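Notes for session 2, 3rd May. Read before you come, and bring the sorting sheet from February if you still have it.

# Sorting, grouping and the lovely business of loose parts

Last time we talked about why small children line things up. This week we go one step on, to sorting, and I have to say it's my favourite session of the whole course! Give a four-year-old a heap of blocks and a flat surface and you will see more thinking in ten minutes than in a morning of worksheets.

## What we mean by an attribute

An attribute is anything about an object you could use to decide where it goes. With toy blocks the usual ones are:

- colour
- shape
- size
- thickness
- surface (smooth, ribbed, bumpy)
- what it can do (roll, stack, stand up, spin)

Adults nearly always jump to the first two. Children very often go for the last one, and it's a brilliant choice. A cylinder and a ball can sit in the same group because they both roll, and a child who puts them together has noticed something real about them. Please don't "correct" that grouping. Ask about it.

## The order things tend to come in

Treat this as a loose guide, as children hop back and forth between the stages all the time.

1. **Heaping.** Blocks go together because they were near each other, or because the child likes them.
2. **Chaining.** Red star, then red cylinder (same colour), then yellow cylinder (same shape), then yellow square. The rule changes at every step. Lots of people see a muddle here, but look again: every neighbour matches the one before it! Kęstutis Ķēniņš brought along a wonderful chain of 17 pieces last term and we spent half the session working out the links.
3. **One rule, held to the end.** All the reds here, all the yellows there.
4. **Re-sorting.** The child breaks up a finished group and starts again by a different rule. This is the big one. It means letting go of something that was already right.
5. **Two rules at once.** Red *and* round. You'll want hoops or trays that overlap for this.

## Setting up

Use a plain surface with an edge to it. A big wooden board does the job beautifully: it marks out the working space, the colours show up well against pale wood, and you can lift the whole thing off the table when it's time for lunch. Patterned cloths are a nuisance. So are deep trays, which tempt everyone to stir.

Keep the set small. Eight blocks or so is plenty for a first go. If you tip out the whole tub you get building, which is great fun but a different session.

Choose blocks that share *something* across the groups. A set where every red piece is a star and every yellow piece is a square can only be sorted one way, so there's nothing to decide. A red star next to a red cylinder is much more interesting. Same colour, different shape: do they belong together or not? 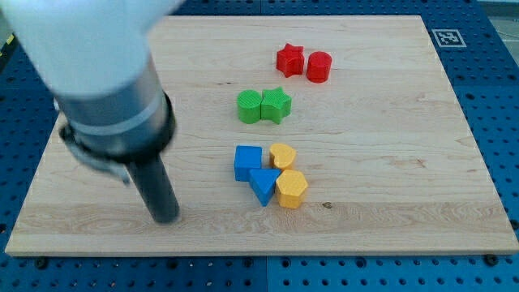
Leave space between your groups when you model a sort, and don't fuss about making them neat. Loose clusters read perfectly well, and straight rows can make children think the row is the rule.

## Things to say, and things to hold back

Good openers:

- "Tell me about this lot."
- "Where would this one go?" (hand over something awkward)
- "Could they live together another way?"

Try to avoid naming the attribute first. Once you've said "Shall we sort by colour?" the best bit is gone. Edgars Butkienė suggests counting to five in your head before you speak at all, and it works a treat, though five seconds feels like a fortnight when you're crouched on a carpet.

## In the session

Work in pairs. One sorts, one watches, then swap.

**Task A.** Sort your blocks in silence. Your partner writes down the rule they think you used. Compare. (You will be surprised how often they don't match!)

**Task B.** Without adding any pieces, sort the same blocks again by a new rule. Keep going until you run out. Note which rule you found last.

**Task C.** Make a chain in which each block shares exactly one attribute with the next. Much harder than it sounds, so draw it on paper if you get stuck.

## Before next time

Watch one child sort anything at all. Socks, spoons, pebbles, pasta. Write half a page: what was put with what, what was said, and which stage you'd place it in. If you can't decide between 2 stages, put both and tell us what made you waver.

Reading is chapter 2 of the course pack, skipping the section on number rods, which we'll do later with the scales out.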